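Bread on Friday

23 May 2025

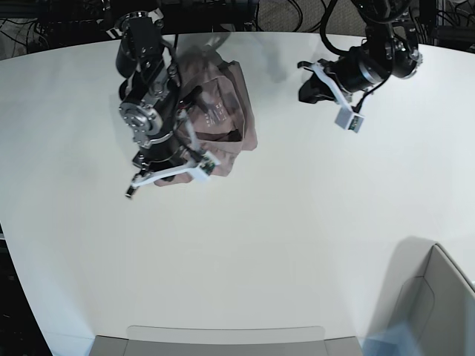 The bakery on the corner

When I moved to this town I knew two words for bread in the local language, and both of them I pronounced wrong. The woman at Chidiac corrected me every morning, very politely, until I could ask for a rye loaf without pointing at it with my finger. I still go there on Fridays, even now that the supermarket sells a rye loaf for half of the price.

What I bake myself

On the other days I bake at home. My recipe is from my neighbor Jihad Khoury, and I have changed only the salt, 10 grams where he puts 12. He does not agree with this. The dough stays in the refrigerator overnight and I take it out before my coffee. My oven is old and its left side is too strong, so I turn the loaf one time in the middle of baking. If I forget, we eat it anyway, with a lot of butter.

Keeping it fresh

My mother kept bread in a cloth, inside a drawer, and I do the same. Plastic makes the crust soft and I don't like this. Paper is good for one day, maybe for two if the weather is not too dry. After that I cut slices for the freezer, or I make the soup with garlic and old bread that my children pretend to hate.

In June I want to try a loaf with barley. If somebody has a recipe that does not become a brick, please write it in the comments.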